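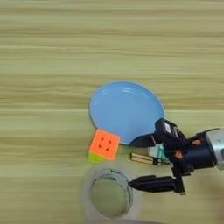
Okirwood Household Load Readings

Welcome, and thank you for stopping by! This is the data card for the Okirwood load readings, a set of half-hourly electricity meter records from 752 homes, most with rooftop solar and a good many with a battery in the garage. We put it together for anyone who wants to study how a neighborhood uses power over the day, whether you do this for a living or are just curious about your own bill.

What is in the folder

Each home has one CSV file, named by its meter number (scrambled, of course). The columns are time, grid import, grid export, solar output and battery level. Energy is in kilowatt-hours and battery level runs from 0 to 100. Homes without a battery have that column left blank — please don't read the blanks as zeros, as I did for most of a spring.

How it was collected

Readings came off Kasten meters and were passed along by a small program called Allo, which checks the timestamps and drops duplicates. About 300 of the homes joined in June, so their files start later than the rest.

Known problems

The clock change in the fall gives you 2 readings for the same hour. We left both in. Export figures for the Grokine inverters are rounded more coarsely than the others, and you will see little steps if you plot them.

Using it

You are welcome to use the readings for research and teaching, and please don't try to work out which house is which. Questions and corrections go to Lutz Meinecke, who usually gets to his mail on Tuesday.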